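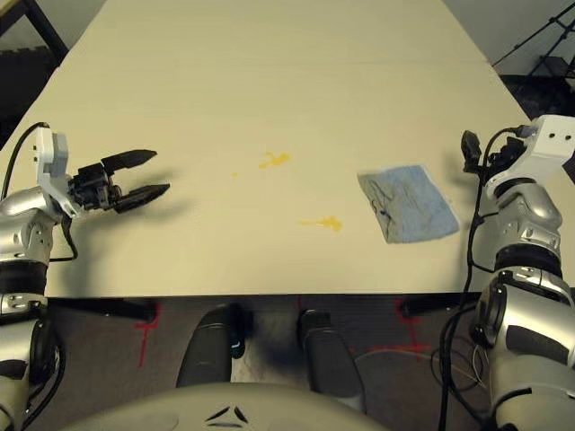 How do you teach a robot to wipe a table when no two spills look alike? By showing it the job many times over, and by making sure the people doing the showing don't all start from the same spot.

*(Pause, let people settle. Thank Mayuree for the slot.)*

So – hello, everybody, and thank you for sticking around after lunch. I'm going to talk about wiping, and I know that sounds like a small thing to spend two years on, but please bear with me!

**The method**

- We recorded 800 demonstrations of table wiping, all by teleoperation, with a person steering both arms.
- Each operator did 20 runs and then took a break. Tired people wipe badly, and the policy learns to wipe badly right along with them (Fongchan has a lovely plot of this, ask her for it).
- Before training we threw out any run where the cloth was dropped. We kept the clumsy ones, where somebody missed a patch and went back for it.

Say this part slowly: the going back is what we care about. A policy trained only on tidy runs makes one nice long stroke and stops, whatever is left on the table. The one trained with the clumsy runs looks again. We called the mixed set Mumus, after a rather long evening, and I'm afraid the name stuck.

**The cloth**

Cloth is the hard part. It bunches up, it folds under itself, and its shape on the next stroke depends on how you pressed on the last one. We tried to model all that in April and gave up after 10 days or so of very patient work by Sombat. What we do now is much simpler – the policy gets the camera view and the arm positions, and it has to cope.
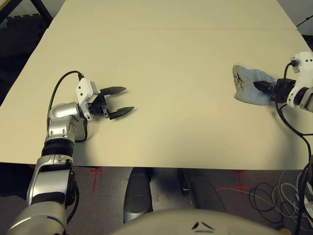
Napaporn Thongsuk wrote back after reading the draft that a second stroke is only worth having if the cloth still has a clean side, and that we ought to be scoring the refold as well as the wipe.

I think she's right, and I'd like to say so out loud before moving on. Our score only looks at the tabletop. Refolding isn't in it anywhere, so a policy that smears things thin can come out better than it should.

*(If short on time, skip to the results table.)*

**Results**

The mixed set went back for a missed patch in 493 of our test runs. Give the tidy-only number from the table, and don't round it this time.

Leave the table up for questions. Fongchan can take the ones on operator fatigue.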